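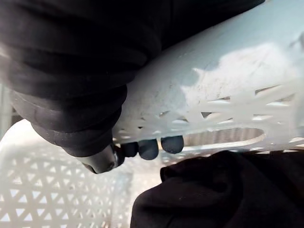
Nikden sues Visevow over product safety claims, seeks damages for lost contracts

Nikden filed a defamation and trade libel complaint against its competitor Visevow in state court this month, alleging that a series of statements made to commercial buyers falsely described its molded plastic housewares as having failed load testing. The complaint names the company and its head of sales, Prys Eynon, as defendants.

The filing runs to 100 pages with exhibits and pleads two causes of action. The first is defamation per se, on the theory that the statements accuse Nikden of misconduct in its trade. The second is trade libel, which covers false statements about the quality of goods and carries a heavier burden: the plaintiff has to plead and prove specific financial loss.

To meet that burden, Nikden lists nine buyers that it says canceled or declined to renew supply agreements between March and August. The names are redacted in the public version. According to the complaint, all nine had received a slide presentation from Visevow in which a Nikden product line was marked "fail" in a table of test results. Nikden alleges that the tests were run on samples from a discontinued line and that Visevow knew this when the slides went out.

The slides cite a report by Mikkelsen, a testing laboratory, which isn't a party to the case. Nikden doesn't challenge the report itself. Its position is that the report states on its second page which production run was sampled, and that the table in the presentation left that information out. A copy of the report is attached to the complaint as Exhibit D. 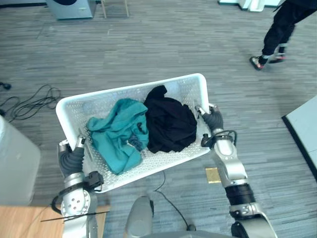 A perforated plastic laundry basket holding clothes.

Visevow has not yet filed an answer. In a written statement, the company said that the presentation "accurately reported third-party results" and that it would move to dismiss. It also said that buyers were given the full report on request, a point the complaint disputes for at least two of the accounts.

A motion to dismiss would probably turn on whether the table amounts to a statement of fact. Courts generally treat vague comparisons between competing products ("stronger," "built to last") as opinion or puffery that can't support a claim. A test result marked pass or fail is a harder fit for that category, particularly when it is attributed to a named laboratory. Visevow can still argue substantial truth – that the tests took place, that the samples did fail, and that the omitted production run doesn't change the meaning for a reasonable buyer.

Eynon's place in the case is narrower. The complaint attributes 361 emails to the sales office he runs, but quotes only a handful that he signed. One of these, sent to a regional distributor, says that Nikden "has known about this for a while and keeps shipping." Nikden pleads that sentence separately from the slides, as it accuses the company of knowingly selling defective goods and doesn't rest on the laboratory report. Counsel for Eynon declined to comment.

The complaint asks for compensatory damages in an amount to be proven at trial, punitive damages, a retraction sent to every recipient of the presentation, and an injunction against further distribution. The last request may be difficult to obtain before a verdict. Judges are reluctant to restrain speech that hasn't been found false, and Nikden has not asked for a temporary restraining order.

The parties have been in court before. Visevow sued Nikden over the use of the product name Zanine, and that case settled on confidential terms. Nikden's new filing refers to the settlement in a footnote and says that its non-disparagement clause had expired before the first of the presentations was sent. No contract claim is included.

Visevow's response is due in November. The court has not set a date for an initial case management conference.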